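Junhao Guo
2018年12月14日

叠衣服这件事写个串。范围：针织上衣、薄外衣、家居裤。衬衫和西裤不在里面，那两类我挂着放。

先说分拣。多数人按人分，或者按颜色分。颜色是洗之前的分法，洗完以后意义不大。洗完该按面料的回弹分：弹性大的针织一类，梭织一类，滑的（涤纶、锦纶、人棉混纺）单独一类。三类的折法不同，混着叠每件都要换一次手法，速度就掉在这里。

回弹的判断不用看水洗标。捏住下摆两点，拉开一个手掌宽，松手，看边缘回不回得来。回得来的折痕保持时间短，叠完要有东西压着或者裹着；回不来的折痕留得住，但是折错了也留得住，重新抻平要花时间。

装衣服的容器我只用硬壁带孔的塑料筐。布袋能折叠收纳，这是它唯一的优点。布袋没有固定形状，衣服在里面互相绞，取一件带出三件。硬壁筐口是敞的，手可以从任何方向进去。

筐的深度比容积重要。太深，底下那层总被压着，最后才轮到，褶最多。我的标准是手肘不用过筐沿就能摸到底。宽度上限是52厘米，再宽过不了我家阳台门。

孔的作用是通气，前提是筐不靠墙。靠墙那面的孔等于没有。放地上时离踢脚线留一拳。

筐沿要圆，要厚。薄沿有两个问题：一是提的时候勒手，二是针织容易在沿上刮出线头。注塑件还要看合模线，买来先拿一只旧丝袜沿着筐沿和孔边走一圈，挂丝的地方用细砂纸打掉。孔边比筐沿更容易漏检。

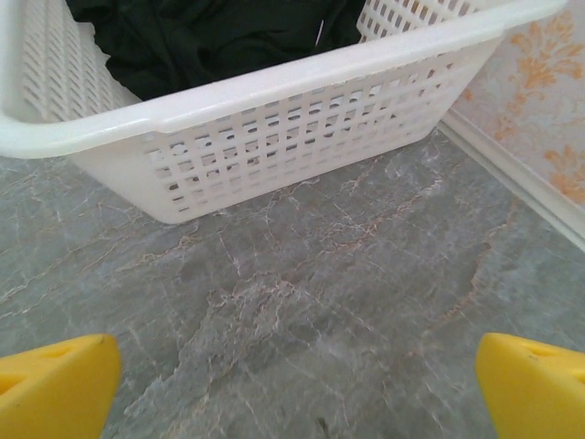

深色衣物最后叠。理由很简单，深色沾毛，台面上前面几件掉下来的棉絮全会粘到它身上。顺序应该是：浅色棉先走，擦一遍台面，再上黑的。有人反过来，先叠黑的，理由是台面那时候最干净。也成立，但擦台面这一步还是省不掉，浅色落了黑毛更难看。

黑色薄料子还有个麻烦，折边看不清。光从正上方打下来，褶和缝线是一个颜色。把灯放低，从侧面来，缝线会有影子，对边就准了。

线头不要拽。看见有线出来，先翻到背面看它连着哪里。连着标签的剪掉就行，连着锁边的要打结。直接拽，锁边能脱一整段。

台面。我试过床、地毯、木桌、仿石纹的硬台面。床最差，软，手掌压下去衣服跟着陷，抹平的力传不出去。地毯摩擦太大，衣服底层不动，上层被推走，结果是斜的。硬而光的台面最好用，唯一的缺点是滑料在上面会跑，压住一角再动另一角就可以。

台面高度：站着，手臂自然垂下，手腕弯成直角时掌心所在的高度，再低一点点。坐着叠也行，但是袖子那一步需要两手张开，坐着肩膀会先累。

有网纹的台面对对齐没有帮助，有规则直线的才有。我在旧桌垫上用油性笔画过一条中线和两条侧线，侧线间距等于抽屉净宽减去一指。叠T恤时领口中点对中线，两侧往里折到侧线，宽度就是统一的。

现在说折法。常规的竖立式大家都会，不写。写一个我最近两年用得多的：裹卷。一件平铺做底，另一件卷成条横放在上面，然后用底下那件把它包起来。

适用场景：一套要一起拿的衣服。健身包、出差、小孩去外婆家过夜。好处是取的时候不会漏，坏处是必须拆开才能用其中一件。所以它不适合日常抽屉，有人全抽屉都这么放，每天早上拆包裹，我不理解。

底件的要求：面积大，有点回弹，表面不滑。圆领短袖T恤最合适。克重我称过几件，面料169克每平米的那件最好用，再薄包不住，再厚的卷完太粗。259克的卫衣料做底，成品是个枕头，放弃。

底件铺法：正面朝上还是朝下都行，看你希望最后哪面在外。领口朝远端，下摆朝自己。袖子先不折，摊开。很多教程让先把袖子折进去再放卷芯，我的经验是袖子留到最后当侧封，两头不漏。

下摆先往上翻一段。翻起来的这一段是后面用来反扣的兜。翻多少取决于卷芯粗细，卷芯越粗翻得越多。初次做建议翻一掌宽，不够再加。

卷芯的要求：长度不能超过底件衣身的宽度。超了就两头露，露出来的部分在包里会被别的东西钩开。过长的先对折再卷。

卷芯要从领口那一头开始卷。领口有罗纹，最厚，放在中心刚好当轴。从下摆开始卷，厚的部分跑到外圈，收尾那一圈会鼓。带扣子的先把扣子扣上，扣面朝里。

卷的时候两只手在两端，拇指推，其余手指往回收。中间不用管，两端张力一样，中间自然是平的。常见错误是手往中间凑，两头就散成喇叭口。

卷好以后横放在底件中段，不要放在下摆那一头。放在中段，上下两片布都能盖过来，包裹层数是对称的。放在下摆一头，外层全在一侧，成品会自己滚开。

放下去之后两端要各压一下，让卷芯和底件之间贴住。这一步花不了多少时间，省掉的话后面一提，卷芯会在里面转，花纹转到哪面无所谓，但是张力松了。

标签在哪一端，就把那一端当作记号端，统一朝右。以后在包里看一眼端头就知道里面是哪件，不必拆。浅色或者亮色的标签最好认，黑标签没有用，这种情况我会在端头别一个小夹子。 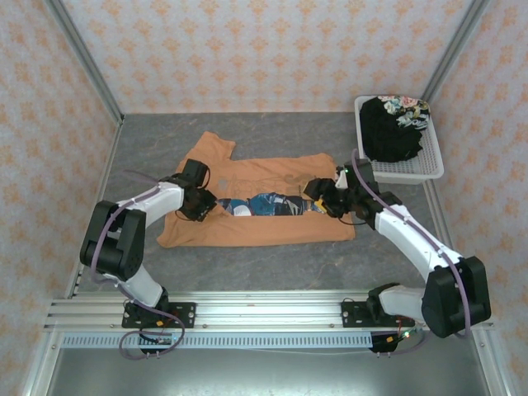 Ilse Van Loon 在下面回复：卷芯如果是梭织的薄外衣，卷完放两天，折痕会不会比平叠更重？我之前用裹卷装亚麻，打开以后一条一条的横纹，只好重烫。

会。亚麻不要卷，亚麻也不要折，挂起来。裹卷对卷芯的要求是折痕能自己散掉，涤纶含量高的没问题，纯棉薄布隔夜可以，隔两天要喷水。真要装亚麻，在里面衬一条毛巾，增大卷的半径，横纹会浅，不会没有。

接着写收口。卷芯放好以后，先把领口那片往下盖，盖过卷芯，手掌贴着布往自己这边抹。然后两只袖子往中间折，正好压住卷芯两端。最后整体朝下摆方向滚，滚到头，把前面翻起来的那段下摆反过来套住整个卷。

反套的时候容易套不进去，原因九成是下摆翻得太少。解开，回到第一步多翻两指。不要硬拉，针织下摆的双针线拉断了很难补，家用机没有双针就只能送出去。

检查标准：拎住一端抖三下，不散，端头不缩进去。缩进去说明袖子没压住。散了说明反套太浅。两种都出现，说明底件选小了。

Ruwan Hettiarachchi：女款短袖做底件，衣身太窄，袖子也短，侧封封不住怎么办？

换底件。或者卷芯竖着对折两次再卷，长度缩到衣身的一半，这时袖子短也够。还有一个办法是把底件转九十度用，领口朝左，下摆朝右，衣长当宽度用。这样做收口只能靠袖笼塞，牢度差一截，放抽屉可以，放包里不行。

工具部分。叠衣板我用过 Horobets 的折板，对平叠有用，对裹卷没用，因为卷芯放上去以后板子翻不过来。洗衣护理剂用的 Trisiseo，影响的是表面滑度，用了柔顺剂的T恤做底件明显更容易散。要做裹卷的那批不放柔顺剂。

抽屉里的放法，单独写一条。裹好的卷横着放，层与层方向一致。交错着放看起来紧凑，拿底层那个时上面整层会塌。我按使用日期从前往后排，最前面的先用，补货从后面补。这是仓库的做法，家里用起来一样。

Afroza Uddin：求问家居裤怎么卷，裤腰有松紧那种，卷完一头粗一头细。

从裤腰卷起，和领口同理，厚的当轴。卷之前裤子先左右对折，裆部那个三角往里收平，不收平就是你说的一头粗。松紧腰要拉平再卷第一圈，第一圈皱了后面全皱。裤脚有收口的，收口留在最外，正好可以翻过来套住自己，不需要底件。

时间。我没有掐表的习惯。裹卷一套比平叠两件慢，拆的时候也慢，省的是找衣服的时间。如果你家没有找衣服的问题，不用学这个。

有人私信问筐满了一次叠不完怎么办。剩下的拿出来抖开，平搭在椅背上，筐空着。留在筐里过夜，第二天每件都要多抹一遍，底层的还要喷水。筐的用途是搬运，存放归抽屉。

Janaka Wijesinghe：椅背上最后不都变成永久存放了吗。

是有这个风险。我的处理是规定只有一把椅子能搭，搭满了就必须叠，不能占第二把。执行情况一般。

补一条更正。前面写卷芯从领口卷起，连帽的除外。连帽的从下摆卷，帽子留在最外，最后翻过来把卷塞进去，帽绳先系好。帽子本身就是套子，也不需要底件。上次发的短版本里我把这条写反了，按这一条为准。

再补一条，关于印花。胶印的T恤做底件，印花面不要对着印花面叠压，天热会粘。印花在胸口的，领口那片盖下来时正好压在卷芯上，隔着一层卷芯，问题不大。印花很大一直延伸到下摆的，做卷芯也别做底件，卷芯时印花朝外。水性印花没有这个问题，用指甲轻刮，有膜感的是胶印。

袜子和内衣怎么塞进卷里，下一串写。那个要先解决卷芯中空的问题，我手上两种做法还没比完。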